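# Lab Handout 4: Comparing Hands and Grippers on a Sorting Task

Course: Robot Manipulation, second-year lab. Read before the session on 26/10/2020.

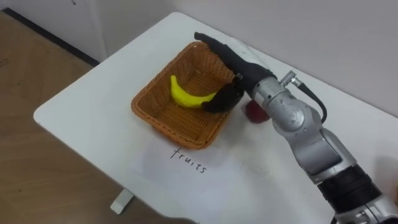
*Fig. 1. Fruit sorting with the five-station setup's dexterous hand: banana in the basket, thumb still on it, basket labeled "fruits".*

## 1. What this lab covers

In September you programmed pick-and-place with one gripper and one block. The block was chosen to be easy. It had flat parallel sides and did not care how hard you squeezed it.

In this lab the arm stays the same and the thing on the end of it changes. You will run one sorting task with two end effectors and compare them on success, time, and the kind of failure you get. Most of the grade is for the third item. A table of success rates with no account of the failures is worth half marks at best.

The two end effectors are:

- **Skorkach hand.** Black, anthropomorphic, long fingers and a thumb. Position-controlled fingers, no tactile sensing on our units.
- **Grasso parallel gripper.** Two flat jaws with rubber pads, 73 mm maximum opening, force limit set in software.

The arm controller is the Ureo box you already know. Recording and replay go through Florier, same version as last time. Do not update it.

## 2. The task

A basket stands on the table with a paper label in front of it. Fruit starts on the tabletop next to the basket. The arm has to pick up each piece and leave it inside the basket, then return to the home pose.

A trial counts as a success only if all of these hold at the end:

1. The fruit is fully inside the basket and resting on the bottom.
2. The basket has not moved off its tape marks.
3. The hand or gripper is not in contact with the fruit or the basket.
4. The arm is back at home with no fault on the controller.

Look at Fig. 1 with this list in mind. The banana is in the basket, but the thumb is against one end of it, so condition 3 is not met at that instant. If the run stopped there you would score it a failure and code it as R (release, see Section 5). Students often score this moment as a success. Wait for the home pose before you write anything down.

## 3. Why a basket and not a bin

A flat bin with straight walls is easier to model. The basket is used for three reasons that matter to your results.

The sides are low and slanted. A straight-down approach works near the middle but gets tight near the edges, where the fingers and the wall want the same space.

The rim is thick. Long fingers can reach past it, as they do in Fig. 1, where the tips hang just beyond the far side while the thumb is down in the basket. That pose is legal. It does mean that a downward move of the wrist could bring the fingers onto the rim, and that closing the hand could trap it. Your release motion has to take this into account.

The basket is light. It moves when pushed. A heavy bin would hide small collisions and you would never find out about them.

## 4. Background: what changes when you change the hand

### 4.1 Tool frame

The tool center point (TCP) is the point the controller moves when you give it a target. For the Grasso gripper it sits midway between the pads. The gripper is symmetric and the point stays on the center line as the jaws close.

For the hand there is no obvious choice. Two are in common use:

- A point in the palm. Stable, but far from the contact.
- A point between the thumb tip and the index fingertip at half closure. Close to the contact, but it is only right for one hand shape.

Use the second. The offset is in the setup file on the lab machine. If you load the gripper offset with the hand mounted, the hand will go too low, and the fingers will reach the table before the arm thinks it has arrived. Check the tool name on the Ureo screen every time you swap.

### 4.2 Grasp types

With a parallel gripper you have one grasp. The only choices are where and at what angle. For a banana, close the jaws across the short side, near the middle of the curve. Along the long side the fruit does not fit.

With the hand you choose a shape first. We will use two:

- **Wrap.** All fingers close around the fruit against the thumb. Good for holding, poor for letting go.
- **Pinch.** Thumb against the first two fingers. Lets go cleanly, but long objects can rotate in it.

A round fruit such as an apple has no preferred direction, so wrist angle matters much less. It can roll away if one finger touches first. A banana will not roll far, but its center of mass is not on a line between its ends, and a grasp near one end will let the other end swing down.

### 4.3 Release

Grasping gets most of the attention in the textbooks. In this task, release causes more trouble with the hand than grasping does.

When the fingers open, they do not all leave the object together. Whichever one leaves last can drag the fruit or tip it. The thumb is the usual culprit, as it is lower than the fingers in a palm-down pose. The default release script opens all joints at the same rate. Try it first, then try the staged version (fingers open to 50 percent, thumb moves out sideways, fingers open fully, wrist lifts). Report both.

The Grasso gripper opens symmetrically and needs a few millimeters of clearance on each side. Inside the basket, near a wall, you may not have that clearance.

### 4.4 Cables

The hand has a cable running from the wrist back down along the forearm. It needs slack so that the wrist can turn, and the slack forms a loop that stands away from the arm. Keep the last joint inside the soft limits in the setup file. Before each block of trials, jog the wrist to both limits at low speed and watch the loop. If it catches or pulls tight, stop and call the instructor.

## 5. Procedure

Work in pairs. One person runs the controller, the other scores. Swap after each block.

**Setup**

1. Put the basket on its tape marks and the "fruits" label flat in front of it.
2. Clear everything else out of the reach area — phones and drink bottles included.
3. Mount the first end effector and load the matching tool file.
4. Run the free-air open and close test.
5. Start a Florier recording and note the run number.

**Trials**

Each pair does 22 trials per end effector, 11 with the banana and 11 with the apple. Alternate the fruit. Place the piece by hand on the start mark and vary its angle a little each time, as you would if you were not thinking about it.

Do not adjust the program in the middle of a block. If you find a bug, finish the block, write down what you found, fix it and run the block again. Hand in both sets.

**Failure codes**

| Code | Meaning |
|---|---|
| M | Missed: closed on nothing |
| S | Slipped after lifting |
| C | Collision with basket, table or label |
| R | Release problem: fruit stuck, dragged or still touched |
| F | Controller fault or emergency stop |

Give one code per failed trial. If two things went wrong, use the one that came first and put the other in the notes column.

## 6. Last year's numbers

Last year's groups logged 412 valid trials between them. The results are on the course page as a spreadsheet. Use them to check that your own numbers are plausible and do not copy the explanations, several of which are wrong. In particular, many reports blamed the cameras for misses that came from loading the wrong tool file.

One warning when you compare: the rubber pads on the gripper were replaced over the summer. Slips on the apple should be less common now than in the spreadsheet.

## 7. Questions to answer in the report

1. Which end effector had the higher success rate on each fruit? Give counts as well as percentages.
2. Where in the cycle did the failures happen? Plot them by phase: approach, grasp, lift, carry, release, return.
3. Did staged release change the number of R codes with the hand? By how much, and is the sample large enough to say so?
4. For the arm pose in Fig. 1, sketch a release path that clears the rim with both the fingers and the thumb. Mark the TCP.
5. Suppose the basket were replaced by one half as wide. Which end effector would you keep, and what would you change in the program?

## 8. Handing in

The report is limited to four pages with figures. Attach the Florier logs and the raw scoring sheet, including crossed-out lines. Typed copies of the sheet are not accepted.

Wipe the gripper pads, put the fruit back in the crate by the sink, and leave the arm in the park pose with the Ureo box switched off at the front panel.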